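Portes intérieures : ce que nous avons appris en rénovant les logements de Mivwood

Le chantier de Mivwood touche à sa fin et plusieurs lecteurs nous ont demandé un retour sur les portes. Le sujet paraît mineur à côté du chauffage ou de la toiture, mais il a occupé une bonne partie des réunions du printemps. La résidence compte 46 logements, presque tous équipés à l'origine de portes en bois peint, posées dans des cadres qui n'étaient plus d'équerre.

La première question était de savoir s'il fallait remplacer ou réparer. L'association Zidville, qui suit les travaux pour les locataires, penchait pour la réparation. L'entreprise Núñez avait remis un devis dans les deux cas, et l'écart était moins grand qu'on ne le pensait : le démontage des anciens cadres abîme les enduits, il faut reprendre les murs, puis les peindre. Une fois ces postes ajoutés, garder les portes en état revenait moins cher. Seules les portes voilées ou fendues ont été changées.

Le défaut le plus courant est la porte qui frotte. Avant de sortir le rabot, il faut regarder les charnières. Une vis desserrée en haut suffit à faire descendre le battant de quelques millimètres côté poignée, et la porte touche alors le sol ou accroche le montant. On resserre, et si la vis tourne dans le vide, on la retire, on remplit le trou avec un petit tourillon collé, on laisse sécher une nuit et on revisse. Dans la plupart des logements, il n'a pas fallu aller plus loin.

Quand le battant frotte encore, on repère l'endroit exact avec une feuille de papier glissée le long du cadre, porte fermée. Là où le papier coince, on marque au crayon. Le rabotage se fait porte dégondée, à plat sur tréteaux, par passes très fines. On oublie souvent de repeindre le chant ensuite. Un chant laissé à nu prend l'humidité et la porte recommence à coincer en octobre, quand le chauffage n'est pas encore allumé.

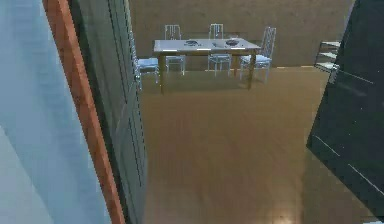
Faut-il laisser un jour sous les portes quand le logement est équipé d'une ventilation mécanique ? Il en faut un, parce que l'air entre par les chambres et le séjour et doit pouvoir passer sous les portes pour rejoindre la cuisine et la salle de bains, où il est extrait.

À Mivwood, plusieurs locataires avaient collé des bas de porte contre les courants d'air. On comprend l'envie, surtout en hiver, mais la condensation sur les vitres des chambres venait en partie de là. Les bas de porte intérieurs ont été retirés et les joints ont été reportés sur les portes palières, où ils sont utiles. Si vous posez un nouveau revêtement de sol, pensez à mesurer le jour restant avant de valider l'épaisseur. Dans 2 logements, le parquet posé par-dessus l'ancien carrelage l'avait supprimé complètement.

Pour la peinture, nous avons suivi les conseils de Zulema Arancibia, peintre en bâtiment, venue animer un atelier d'une matinée à la salle commune. Elle recommande de lessiver, de rincer, de poncer légèrement au grain fin, puis de dépoussiérer avec un chiffon à peine humide. Sur une ancienne laque, une sous-couche d'accrochage est nécessaire. Ensuite viennent deux couches fines au rouleau laqueur, en commençant par les moulures au pinceau s'il y en a. Les charnières se protègent ou se démontent - jamais de peinture dessus, elle s'écaille au bout de quelques semaines et finit par gripper l'axe.

Le choix des couleurs a été laissé à chaque foyer, dans un nuancier fourni par Jikport. Les teintes sombres demandent plus de soin : elles marquent les reprises de rouleau et les traces de doigts près de la poignée. Une finition satinée se nettoie mieux qu'une finition mate.

Il reste à régler les poignées. Le modèle retenu au départ n'est plus livré et le remplaçant n'a pas le même entraxe, ce qui oblige à reboucher les anciens perçages. Les locataires concernés recevront un mot dans leur boîte aux lettres avec le créneau de passage. L'intervention prend 60 minutes par logement et il faut dégager l'accès aux portes des deux côtés.

Les restes de peinture sont à rapporter au local du rez-de-chaussée, pots fermés et étiquetés au nom de la teinte. Ils serviront pour les retouches.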